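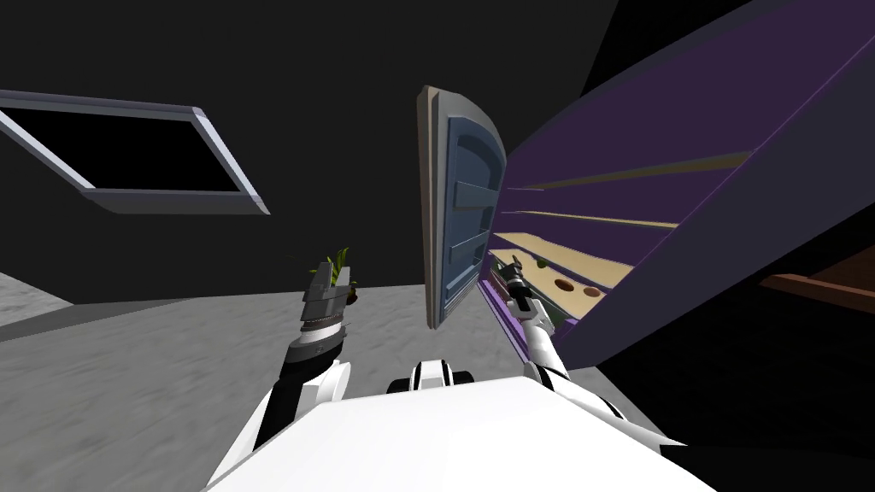
Plurkden, o simulador: 7 semanas de uso no clube de robótica

Resumindo pra quem tá com pressa: vale, com ressalvas. Usamos no clube pra treinar a prova de "arrumar o armário" da Copa Soylu, robô de dois braços, garra paralela na esquerda e garrinha preta fina na direita.

Instalação: chata. Duas tardes. O Siu-ming Yeh resolveu, não me perguntem como.

O bom: troca de cenário rápida, dá pra rodar 200 tentativas numa noite e ver o log de manhã. Controle dos braços bem suave, bem melhor que o Plileck do ano passado.

O ruim: a câmera. Armário roxo visto num ângulo super inclinado, parede escura, pouca luz.
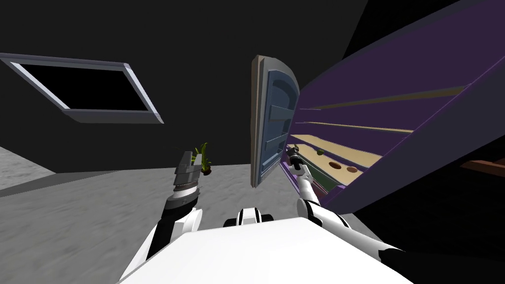

Prateleira de baixo é a que mais pegamos, item redondo marrom do lado de outro redondo marrom, e a garra direita tem que entrar rente à lateral esquerda. Os calouros erram a profundidade direto. A porta aberta tambem ocupa bastante a vista, tem que acostumar.

Exportar os dados: trava acima de 500 episódios. Abri chamado, o Barış Özkan do suporte respondeu no mesmo domingo (!), mas a correção ainda não saiu. Por enquanto exportamos em pedaços.

Documentação fraquinha, só em inglês, e a parte de colisão ta desatualizada.

Nota 7. Renovamos a licença de estudante até outubro.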